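The Living Room Floor: a Study of Everyday Tidying
Project report by Elikem Ayaaba and Damián Tapia
Tutor: Mawuli Ansah

1. What we wanted to find out

We chose the living room because it's the room everyone in our group complains about! Kitchens have cupboards made for their contents, but a living room collects things from all over the home. Our question was simple: where do things end up in a room like this, and what would make it easier to get them back where they belong?

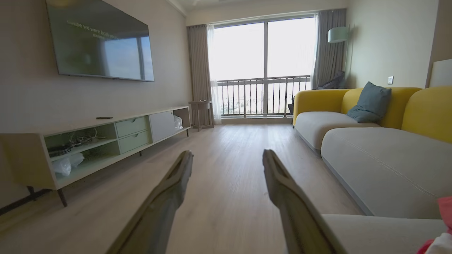
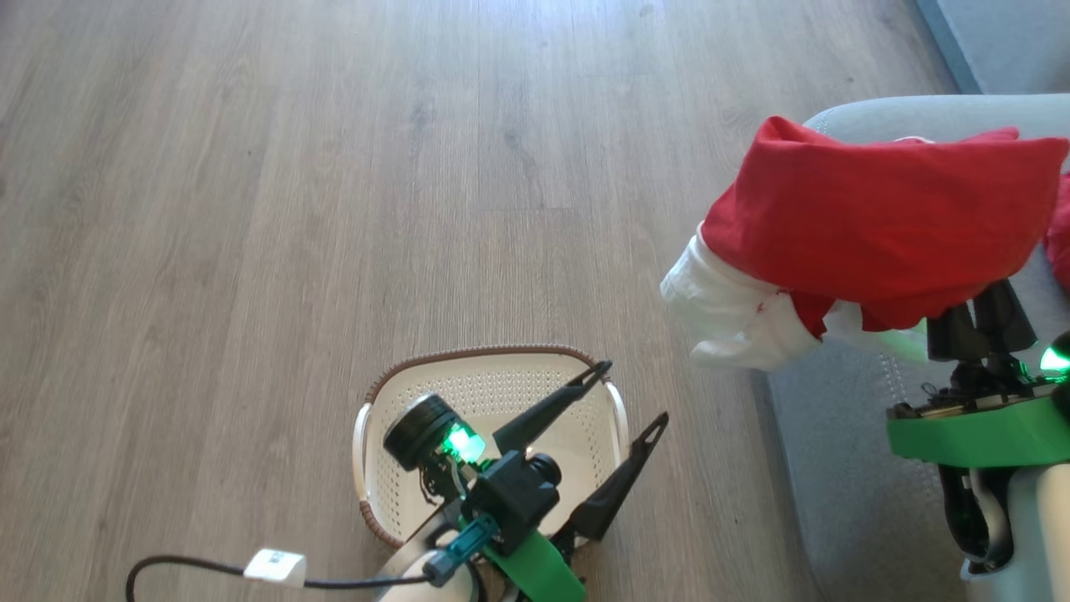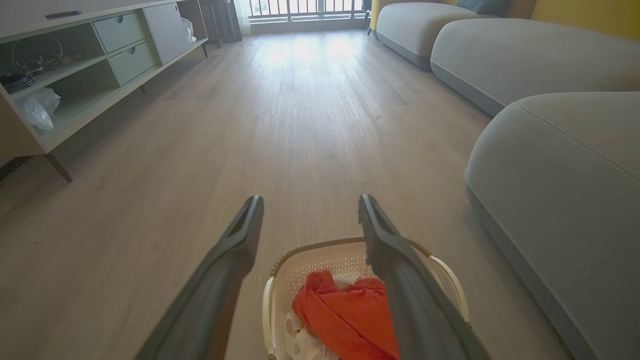 Fig. 1–3. Living room in the Linimden flat. The first and third show the low TV unit and the way through to the balcony; the second shows the laundry basket and the sofa.

2. The room

The flat is on the Linimden estate and Kojo Antwi very kindly let us use it for the whole of August. It's a lovely bright room. The balcony end gets so much daylight that it shines off the floorboards, and we both wanted to move in by the end of the first morning.

The long low TV unit does most of the storage. It has open shelves, two drawers one above the other and a cupboard door, and it stands on slim dark legs, so you can sweep under it. We liked it very much, but it has the weakness of all open shelving: whatever you put there is on show. In our first figure the cables are in a tangle on the upper shelf and there's a crumpled white plastic bag on the shelf below, with another bag poking out of the compartment at the far end. The remote control lies on top, where everybody expects to find it. We left that alone.

3. The laundry basket

This became our favourite part of the project – we had planned one paragraph on it and ended up talking about little else. The basket is plastic with small holes in the sides and a handle at each end. In Fig. 2 it's empty, with red cloth and a crumpled white cloth held up nearby, and in Fig. 3 there is a red-orange cloth in it on top of some white fabric.

We tried three places for it: beside the sofa, in the open floor facing the balcony, and out in the hall. The hall lost straight away. Things meant for it were dropped on the sofa arm instead, and Damián was the worst offender. Beside the sofa was good for blankets and cushion covers, but you had to lean round to reach it. Out in the open it was easy to reach from every side, and it was also exactly where people wanted to walk. We settled on the sofa side, pulled forward by one floorboard's length.

The handles matter more than we expected. With both of them free you can pick the basket up in one go and carry it off. When a big piece of cloth hangs over the end you have to tuck it in first, and in practice people then put off carrying it at all.

4. The shelves

For the second half of the month we sorted the TV unit. Bags were folded flat and went into the lower drawer. Cables were coiled separately and tied with strips of old cotton (Elikem's idea, and very pretty). Two of them didn't belong to anything in the flat, and Kojo has them in a jar now.

After 13 days the drawer was still tidy and the cables were still coiled. The open compartment at the far end had filled up again with post, a tape measure and a Mulville bus timetable.

5. What we would change

We should have kept a proper diary from the start. Our notes for the first week are mostly on the backs of receipts and some are hard to read. We'd also like to repeat the study in a room with less storage, and Abdul-Rahman Tsikata has offered us his, which has no drawers whatsoever.

Thanks to Kojo for the room and the tea, and to Mawuli Ansah for reading two drafts of section 3, the first of which ran to 1060 words on the basket alone.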